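Dimby Hand Gripper
Two-finger parallel gripper for teaching household chores
$70 for the spare finger set, sold separately

We get asked nearly every week whether a machine can clear up after company yet, and our answer is a cheerful "partly!" The Dimby is how we're working on the rest. You squeeze the trigger, pick things up the way you would at home, and those pickups become lessons for a robot arm.
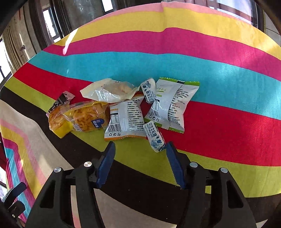
Snack packets are still harder than mugs, I'm sorry to say. A wrapper crinkles and slides, and a soft roll squashes if you so much as look at it wrong (we've eaten plenty of the evidence). In our last round at Achari, an arm taught on 3,769 pickups managed simple tidying nicely, but it still dithered over small candies lying close to bigger packets. People remain much quicker, and we'd rather say so before you order!

We suggest about 2,000 pickups before you expect much from a new chore. Warranty is 12 months, and the next batch ships in September.

Questions? Write to Bhavana Reddy on our support desk, who loves a long email.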